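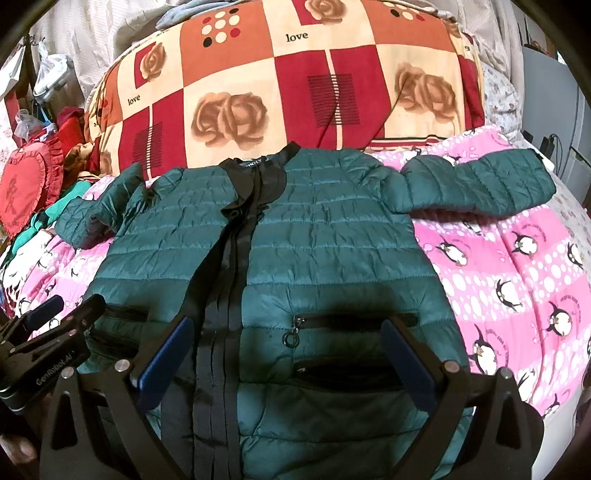
By Unnur Grímsdóttir | Local news | May

The winter coat drive at Rikska wraps up this month, and I couldn't resist stopping by to see how it's going (I brought two of my own, so I wasn't just being nosy!). So far 1662 coats have come in, and the team hopes to reach 2292 before the doors close.

My favorite by far was a teal puffer, all shiny and quilted, with a black collar and a black strip running down the front. I'd have taken it home in a heartbeat — it even has zippered pockets on both sides, and you know how I feel about pockets.

Þórarinn Bech, who runs the sorting, asks that you lay each coat out flat on a bed before you bring it in, go through every pocket and try the zipper. "We've got 200 waiting on zipper repairs," he told me. "And please, check for house keys." Guilty — mine were in the blue parka.

Coats can go to the Rikska side entrance until 6 p.m., or to the front counter at Druvine if you're out that way. Kids' sizes are especially welcome, and so are spare hangers.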